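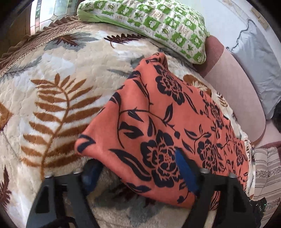
Jilteo opens its doors in Jurnton for a morning of household robotics

JURNTON – Jilteo, the home robotics group based on Pumard Street, will welcome neighbours, families and anyone else with a healthy curiosity to its annual open day this November, and the whole team is rather looking forward to the company. The doors open at 10 a.m. and the kettle will be on well before that.

Visitors will be taken through the furnished rooms where the group does most of its work, and they will have the chance to watch the teaching of everyday jobs at close quarters. Bedrooms have been the main business this year, which means patterned bedspreads, checkered pillows and a great many pieces of cloth to be gripped, lifted, straightened and folded. Guests who have never enjoyed doing the laundry may find themselves surprisingly absorbed.

"Cloth is a wonderful teacher," said Solveig Nordin, who leads the demonstration program. "It never lies the same way twice, and when you put a flowered cloth on top of a leafy bedspread you have really set yourself a puzzle – where does one stop and the other begin? Most of us sort that out without thinking, and I've grown very fond of watching people realize how much they know about it when they pick up the gripper for themselves."

Picking up the gripper is very much encouraged. The hand-held tool, with its two black jaws and blue finger pads, is the one the group's own staff use when they record a task, and there will be a turn for everyone who would like one. Staff will be on hand to show newcomers how to close the jaws on a corner of fabric and how to let go of it again, which many people find the harder half of the job. Younger visitors are welcome to try with a grown-up beside them.

The group has recorded 2539 cloth-handling demonstrations since the bedroom work began, 318 of them contributed by guests at last year's open day. Liv Strand, who looks after the recordings, said she could often pick out the visitors' efforts.

"Our own people get into habits, bless them, and they all end up folding like one another," Strand said. "Then somebody's grandfather comes in and does it the way he learned in the navy, and it's marvellous. We want a good deal more of that, please."

The day has been organized with the generous support of the Baldursdóttir furniture showroom, which has also lent armchairs for those who would sooner sit and watch. Nordin will give a short talk at 11 a.m. on how a recorded demonstration is used in training a robot arm, with plenty of room for questions afterward, and will repeat it at 2 p.m. for the late risers.

Tours leave from the front hall every half-hour and are limited to 7 people, so that everyone can see and nobody is left peering over a shoulder in the doorway. Admission is free. Places on the tours can be reserved by telephone or at the front desk, and a few will be held back for people who simply wander in. The front entrance is level with the street, and the demonstration rooms are all on the ground floor.

Visitors are also invited to bring along an interesting piece of fabric from home – a tea towel, a scarf, a pillowcase with a busy pattern – and try it out on one of the beds. Everything goes home with its owner at the end of the visit.

Media wishing to attend, or to arrange a conversation with Solveig Nordin or Liv Strand ahead of the day, are asked to contact the Jilteo front office in Jurnton.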